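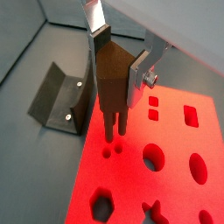
How long does it take an adult to learn to swim? In my case it took 14 lessons before I could swim one length of the pool without stopping, and I was a slow student.

I am writing this because two colleagues asked me the same thing in one month, and both of them said it in a low voice, as if it was a medical problem. I understand the low voice. I grew up in a dry town where the only deep water was the temple tank, and the children were told that the tank takes one boy every year. I never met a family who lost a boy there, but I believed it until I was well over thirty. Then I moved to a city with a public pool on Delach Road, and I walked past it for years on my way to the bus.

In September I finally signed up for the adult beginner class at the Ollard pool. The class is on weekday evenings after the school groups have gone, and the water is full of small waves from them for some minutes. The teacher is Meenakshi Hegde. She was a competition swimmer in college and she speaks very softly, which is a difficulty in a hall with such an echo. We all had to stand close to her like chickens.

There were five of us in the beginning. I remember Vasanthi Arumugam best, as she was the oldest and also the first to put her whole face in the water. She had promised her granddaughter that they would go in the sea together. I had no such promise to anyone and I think it made me lazy.

The first lesson was only breathing. You hold the wall, you put the mouth and nose under, you blow out, you come up and take air. It sounds like nothing. I did it so badly that I got a headache. My mistake was that I held my breath under the water and then tried to blow out and breathe in during the short moment when my face was up. There is not enough time for both. Meenakshi told me to hum. If you hum, the air goes out through the nose by itself and the water cannot come in. I hummed an old film song, the same two lines, for most of that autumn.

Floating came next and I did not like it. My legs sink. Everybody in the class was told that the body floats, and four bodies did, and mine went down from the feet like a spoon. Later I read that this is common in thin men and that the lungs are what holds you up, so you should press the chest down a little and the hips will rise. It helped more than the advice to relax, which I have never been able to follow when someone gives it to me.

Between the fourth and the seventh lesson I made no progress that I could notice. I kicked with the board and sometimes I moved backward. Raghavendra Gowda from my office, who swims before work, came one Saturday to watch me and told me that I was kicking as if I rode a bicycle. The knee should stay almost straight and the movement should begin at the hip. He made me hold the edge and kick for 2 minutes, rest, and do it again until I was too tired to bend the knee. I was angry at him for the whole bus ride home. The next week I went forward.

The part which took longest was turning the head to breathe in front crawl. I lifted it instead, each time, and each time the legs dropped. What finally worked for me was to keep one ear in the water. I did not think about the mouth at all, only about the wet ear. I also learned to breathe only on the right side, and Meenakshi said that we can repair this later. We have not repaired it.

Some practical things, as my colleagues asked about them too.

Goggles: I bought a cheap pair first and they leaked, and when water comes in your eyes you stop thinking about anything else. The second pair was a Fotance and it fits my face. Maybe it will not fit yours. Press them on without the strap in the shop, and if they stay for a moment, they are good.

Cap: the pool requires it, even from me, and I have very little hair.

Food: I ate nothing after lunch for the early lessons and I was shaking by the end. Now I eat a banana and some peanuts at five o'clock.

Cold: the water is less cold than the shower room. Bring a second towel and leave it dry in the bag.

The deep end I kept for last. The pool is 50 meters long, and the floor begins to go down after the middle, where there is a dark line of tiles. I had stopped at this line so often that the lifeguard knew me for it. In the fourteenth lesson Vasanthi was in the next lane, going slowly on her back and looking at the ceiling, and I was watching her and not the floor, and I passed the line. When I saw it was behind me there was no sense in turning around. I touched the wall with my hand open, held it for a long time, and swallowed some water while I was trying to laugh.

Since then I go on my own, usually on Tuesdays. I swim one length, rest, and swim another. I am overtaken by everyone, including a man who walks with a stick to the ladder. Vasanthi sent the class a message in January that she has been in the sea with her granddaughter up to the shoulders, and that it tastes terrible.

If you are thinking about such a class, call the pool and ask if it is for adults only. Mine was, and I would not have stayed otherwise. The new beginner group at Ollard is already full, but Meenakshi keeps a waiting list, and people do drop out after the breathing lesson.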